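4. Where Food Gets Forgotten: Storage Places and Household Waste

4.1 Why we looked at places

Most studies of food waste at home begin with the food. They ask what was thrown out, how much it weighed, and whether it could have been eaten. We have used these methods ourselves and we like them, but they leave out something that anyone who has ever found a soft cucumber behind the milk will recognize: food is lost in a spot before it is lost in a bin. Our question in this section is which spots those are, and what people know about them.

The households come from the Niltwood and Wernent districts, which were chosen for their similar housing and very different shopping habits. Niltwood has a covered market within walking distance of almost every street. Wernent has one large supermarket at its southern end, and most families there shop by car. In all, 366 households kept a storage diary for two weeks. For each item thrown away, they wrote down where it had been kept, when they had last noticed it, and what they had meant to do with it. The third column was a late addition to the diary sheet and became our favorite part of the whole data set.

4.2 The storage map

We asked each household to draw its own kitchen storage as a set of named places, using whatever names the family used. This produced a wonderful range of words. People wrote "the cold bit," "Grandma's shelf," "the good drawer," "behind the rice." We kept these names in the raw data and then sorted them into 3 classes for analysis: open places, which can be checked at a glance; closed places, which need one action to check, such as opening a door; and nested places, which need two or more. A drawer inside a refrigerator compartment is nested under this rule, even when the drawer is clear (Figure 3).

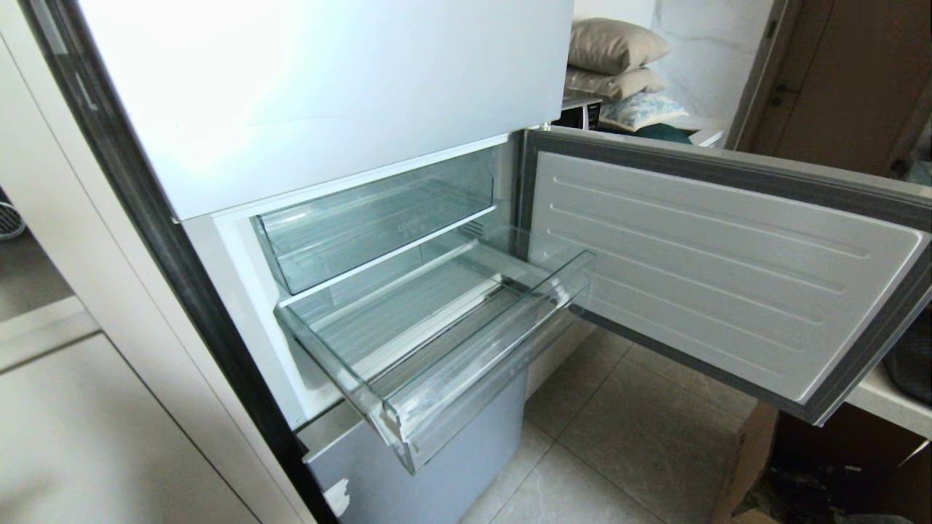

Figure 3. A nested storage place: clear drawers behind a refrigerator door.

The clear drawer deserves a closer look, as it caused a lively argument among the coders. One side held that a transparent front makes a drawer as good as an open shelf. The other side held that transparency only helps once the door is open and a person is looking at the right height. The diaries gave us a way to settle this. If clear drawers worked like open shelves, the gap between the last time an item was noticed and the day it was thrown out should be short in both cases. It was short for open shelves. For clear drawers it was closer to the gap we found for solid ones, and this held in both districts.

We do not read this as a case against clear drawers. Several diary keepers wrote warmly about them, and two households had moved their leftovers into one on purpose and threw away fewer of them in the second week. What seems to matter is whether the drawer is part of a daily route. A drawer that holds the breakfast yogurt gets opened every morning, and everything near the yogurt gets seen too. We call this passing notice, and it turned up again and again in the comments.

4.3 Dry goods and the long wait

Dry goods behave differently. They last so long that forgetting them for a month costs nothing, and the diaries show very little waste from cupboards in any single week. The trouble comes later, in bulk. Our follow-up in August asked a smaller group to empty one closed cupboard of their choice and list what they no longer planned to eat. Flour, lentils, baking mixes, and gift foods led the list.

Gift foods were a surprise to us and a real pleasure to study. They often arrive in handsome boxes, they are tied to a person or a holiday, and people are slow to open them. Many families keep them out on a counter for a while as a sort of display before moving them behind a door. One diary keeper called this "the waiting room." Once inside, they were rarely mentioned again.

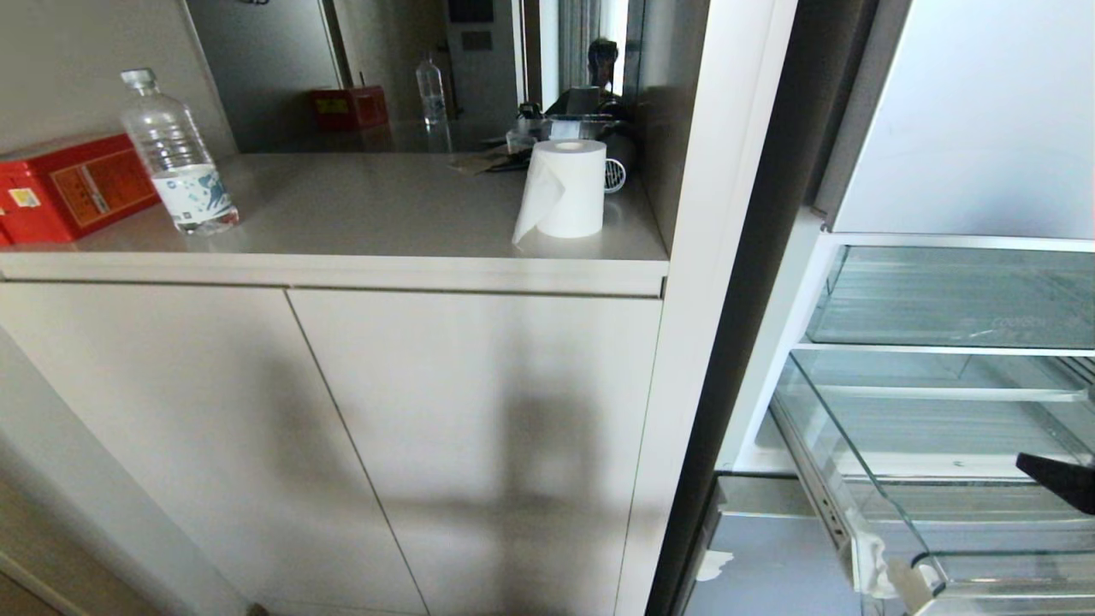

A counter with a red box, a water bottle and paper towel beside an open refrigerator.

Counter space turned out to be a strong predictor of when this move takes place. Households with a long free run of counter left gift foods out longer, and the longer they stayed out, the more likely they were to be opened and eaten. In kitchens with little counter, the same foods went into a cupboard almost at once. We had expected the cupboard itself to make the difference - its depth, or the number of shelves - but depth had only a weak link to waste once counter length was taken into account.

4.4 Intentions

The third diary column asked what people had meant to do with the food. Answers fell into three broad kinds: a named meal ("soup on Sunday"), a named person ("for the kids' lunches"), and no plan at all. We had guessed that food without a plan would dominate the waste record. It did not. More than half of the entries had a plan, and many of the plans were quite detailed. Herbs were the clearest case. They were bought for one dish, used in part, and then put away with a second dish in mind that never got cooked.

This fits nicely with the routine-based account of waste, in which the week simply moves faster than the plan does. It also helps explain the gap between our two districts. Niltwood shoppers bought for the next day or two and their plans had less time to fall apart. Wernent shoppers bought for the week and placed the later part of that week in nested storage, where passing notice could not reach it.

4.5 Limits

Diaries change the habits they record, and ours surely did. A number of households told us they had started checking the back of the refrigerator simply to have something to write down. We compared first-week and second-week entries using the Sirnel correction for diary fatigue, and the ranking of the place classes stayed the same, although the difference between closed and nested places became smaller. Shared kitchens were left out, as their members could not agree on one storage map. We would love to see them studied separately, with each person drawing a map of the same kitchen.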